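Open day at the Clondus surface works in Londasgate

We are renewing our kitchen this year, and for this reason I have been reading much too much on worktops. When I saw that Clondus would open its works to visitors in May, I decided to go there and look at the material before we pay for it. I write down my impressions for other people who are in the same situation.

How to get there

From the train station in Londasgate you take bus 45 and leave at the last stop. The walk after it goes along a road with trucks and without a sidewalk on one part, so families with a stroller should better come by car. The parking lot was full at 10 in the morning, and people were parking on the grass on the other side. Entrance is free. You must give your name at the gate and wear closed shoes, and a man behind me had to go back to his car to change his sandals.

The cutting hall

The tour starts in the cutting hall, and it was the loudest place of the day. They give you ear plugs, please take them. The saws cut with water, and the floor is built with a slope so the water runs into a channel in the middle. Our guide explained that the water is cleaned and goes back to the saws. I asked what happens with the mud that stays behind, and she said it is pressed into blocks and taken away by another company. I would have liked to see the press, but it is in a separate building which is not part of the tour.

The big pieces stand upright in wooden racks, sorted by thickness. I did not know that they must always be stored standing up. If one of them lies flat with support only at the ends, it can crack under its own weight.

The patterns

The catalog has 267 patterns, and in the showroom you can touch a large part of them. Many people stayed with the white ones. My wife and I have always looked for something darker, and I spent most of my time on the grays. The one I liked best is a mottled surface in charcoal and slate blue with dark brown in it, with thin white lines like an old glaze, and one rust-orange vein going across. On the small sample at home I had thought such a vein would look artificial. On a full tabletop it looks calmer, and I could imagine to have breakfast on it every day.
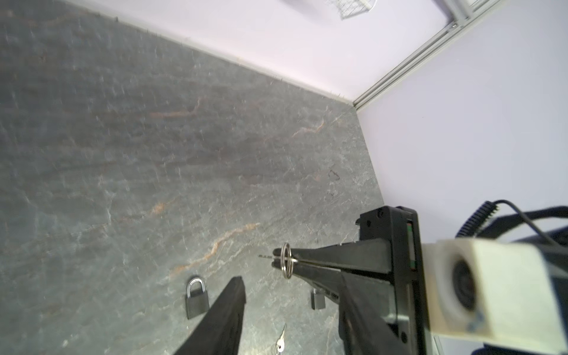
Price and delivery

Now the part that was less pleasant. The simple patterns begin at 205 per square meter. The one with the vein costs 461, more than double. In this price the cutting is included, but the hole for the sink is extra, and the transport also. I asked if there is a discount on the open day and was told that there is one only for edge pieces. These are kept in a shelf near the exit and are too small for a kitchen, though a lady in my group bought two of them for a window sill.

Delivery takes six weeks after the measuring. You can not measure by yourself, someone must come. If you live far from Londasgate, they send a partner from your region, and then you should ask who is responsible when the measure is wrong. I did not receive a clear answer on this point and I have written to them again.

Care of the surface

This was a short talk in the room over the showroom, with coffee. The main advice was to clean with warm water and a little dish soap, and to dry with a soft cloth, especially on dark colors, where you see every drop. Lemon juice and vinegar should not stay on it overnight. A hot pan needs a mat under it. About scratches, the speaker was more honest than I expected: she said that a matte surface hides the small ones better than a polished one, and that a deep one can not be repaired at home. 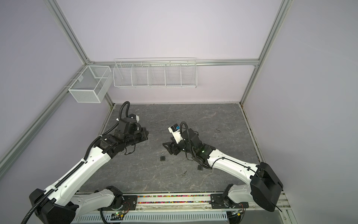
Somebody asked about the joint between the tabletop and the wall. The usual solution is silicone in a matching color, and it has to be renewed when it becomes dark. For the grays they recommend a tone lighter than the surface. They use a product from Rendex, but said any good sanitary silicone will do.

Food and practical things

There was soup, bread and a plum cake, everything at normal prices. Only cash was accepted at the food table, and the next bank machine is back at the station. The restrooms were clean. For children there was a corner with broken tiles to make a mosaic, and some of them did not want to leave it.

If you go next year, come in the morning. After lunch the groups were so big that those in the back could not hear the guide. Take with you a drawing of your kitchen with the measures, because at the consulting desk they can calculate a first price in ten minutes. I had mine only on the phone and the battery was empty, so I will have to wait for their e-mail.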